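**Ellby drying rack – flowers, herbs, seed heads**
Item 2079. Made by Sutulden. In stock again, finally.

Hanging rack for drying cut flowers and kitchen herbs. Beech rails, steel hooks, cotton cord. Hangs from one ceiling hook, folds flat when the season's over. Same rack as before with a better knot and new clips, see below.

**Size and so on**

- Width 44 inches open, folds to the width of one rail
- 2 tiers, lower one comes off
- 50 clips in the bag
- Cord adjustable, no tools
- Ceiling hook NOT included, get one that suits your ceiling
- Rails are oiled, no varnish. Will darken

Fits over a table or a bathtub. Doesn't fit in most closets, people ask. The smaller Brekke does, but the Brekke has one tier and no clips and we only get a few of them.
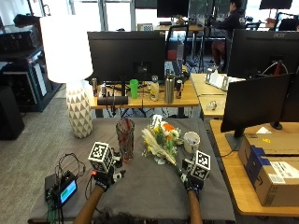
Clips are the thing that changed. Old ones had a strong spring and flattened anything soft – larkspur, sweet peas, forget it. New ones are wider with a weaker spring. They hold a small bunch by the stems and keep holding as the stems shrink, up to a point. For fat bunches use a rubber band and one of the steel hooks instead. Rubber band not string. String goes slack and you find your hydrangeas on the floor.

If you have the old rack and just want the clips, they're sold seperately. Same hole, same peg. Write and ask, they aren't on the order form yet.

**What dries well**

Strawflower, statice, yarrow, lavender, poppy heads, most grasses. Roses if you pick them half open. Hydrangea late in the season when the petals feel papery already. Bay, thyme, oregano, sage.

**What doesn't**

Tulips. Lilies. Basil goes black on me every time, freeze it. Dahlias are hit or miss, the little pompon ones come out best.

**Putting it up**

Hook into a joist, not just drywall. A full rack of fresh hydrangea is heavy for the first couple of days. Thread cord through the top ring, pull down to the height you want, push the toggle up. Lower tier clips on last. Load from the middle out or it tips.

Somewhere dark and dry with a bit of air. Not over the stove – grease. Not the laundry room either unless you line dry outside. Leave a gap between bunches and strip the lower leaves before hanging, they hold water and they're the first thing to go moldy.

Done when the stem snaps. If it bends, leave it.

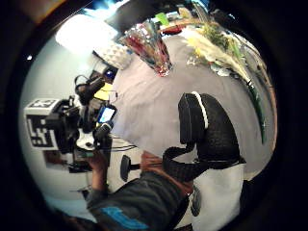
**Cindasdale, Sat 3 October**

Stock note. New batch is in and going out in the order people wrote to us. If you were on the waiting list you should have an email, check the spam folder. Oiled finish only this time. The black stained ones are not coming until March and I can't promise that either, the last stain rubbed off on the cords and we sent the lot back.

Shipping: goes out flat in a long carton. The carton is long! Won't go in a parcel locker, so give us an address where somebody is home or a neighbor's. Pickup from the shop is fine, ring first.

Returns: fine if it hasn't been oiled or painted by you. Bits of lavender in the box are ok, we just shake them out.

Spare parts, all kept on the shelf:

- Clips, by the bag
- Cord with toggle
- Top ring
- Steel hooks
- Single rail, oiled

**Care**

Dry cloth. A little linseed oil on the rails if they look thirsty, let it soak in overnight before you hang anything you mean to eat. Don't soak the wood. Cord can be machine washed cold, take the toggle off first becuase it melts in the dryer. Clips get sticky after rosemary, warm soapy water.

Store it folded with the lower tier tucked inside the upper. Clips back in the bag, the bag hangs on the end peg.

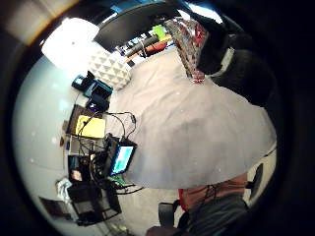
*Oda Rønning*

Couple of things from the inbox. Yes you can hang two racks one under the other, but use a second cord, don't hang one off the other's rail. No, not for outdoors, not even a porch, the damp gets in the bunches. Chilies – yes, thread them on cotton and loop over the hooks, wear gloves. Laundry, please don't. It'll take a few socks but the oil marks light fabric.

Gift wrapping no, sorry, see carton.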